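Home
Posts
Replies
Media

Keir Mackay
I moved to a smaller flat in July and I want to write a few posts about learning to own less. My English is careful but not perfect, so please be patient with me. 1/9

♡ 18

Before this I lived in Uvdale, in a house with a big cellar. When you have a cellar you never decide anything. You carry the thing down the stairs and you forget its colour. 2/9

The new flat has 17 square metres for everything, also for sleeping. My neighbour Munro asked me where is the rest of my furniture. I told him this is the rest. 3/9

My first mistake was to buy storage. I ordered 5 tall boxes from Kolta and filled them in one evening. After this I had the same things as before, and also boxes. 4/9

♡ 42 3 comments

What helped me more was the wall. A thing on a hook can be seen every day, and if I see it every day and do not touch it for a month, it goes to the charity shop. I have now given away two umbrellas and a very heavy colander. 5/9
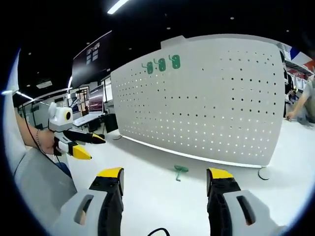
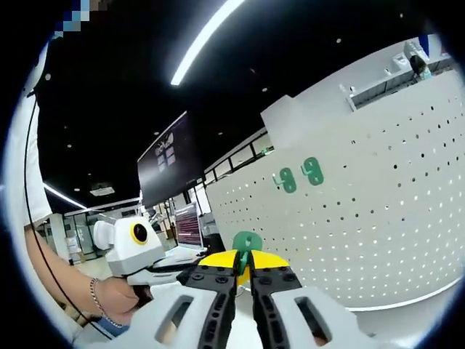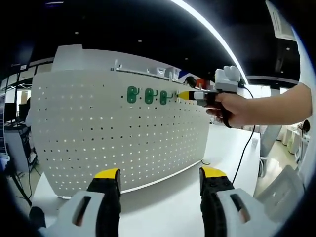
Greltusum, Issue 18

A white pegboard with green plastic hooks, as in the last picture, is a cheerful thing to look at. Mine is plain wood and I had to drill the holes myself, with many apologies to Munro through the wall. 6/9

Books were the hardest. I kept my grandmother's cookbook and the dictionaries, and I sold the others in one lot. The man at the shop offered a small price and I was too tired to argue. I miss one of them, a novel about a lighthouse, and I have borrowed it from the library twice already. 7/9

♡ 31 6 comments

Some of you asked about paper. I scanned letters and old bills for many evenings, 2,000 pages in all. The handwritten letters I did not throw away - they live in a biscuit tin under the bed, and the tin is allowed to be full but there will be no second tin. 8/9

The kitchen is not finished. I have three wooden spoons and I use the same one always, but the other two were a present from my sister and she is visiting soon. After her visit I will write again about the spoons. 9/9

♡ 57 11 comments
Share
Older posts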